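The arms have been with us since August, and people at home keep asking me how it's going, so I thought I would finally sit down with a cup of tea and write it out properly.

I came to Helside after many years of packing gift orders, mostly kitchen things and toys, and I was fast, if I may say so! Our record on the old line was 1,384 parcels in one week before the holidays, and my wrists still remember every one of them. So when Hala Twal told us we would be helping to teach two robot arms to handle household goods, I went very quiet. Petro asked right away what would happen to our hours (bless him, I was too shy). The answer was that all 12 of us would stay on through the spring, and after that they would see. I still think about that "see" more than I'd like.
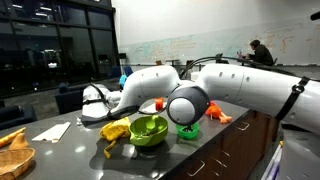

Both arms at the counter, with the green bowls and the orange plush toy.

My day is so different now. I set things out, I watch, I write down what went wrong, and then I set them out again – a cloth is much harder than a bowl, I've learned. My back is better. I do miss the chatter of the line, though, because everyone is spread out at desks now and you have to get up and walk over if you want to tell someone about your weekend.

Uliana has taken to it best of all of us. She's taking the evening course in Brurkotbridge and has offered to lend me her notes. I said yes, and I start reading tonight after supper.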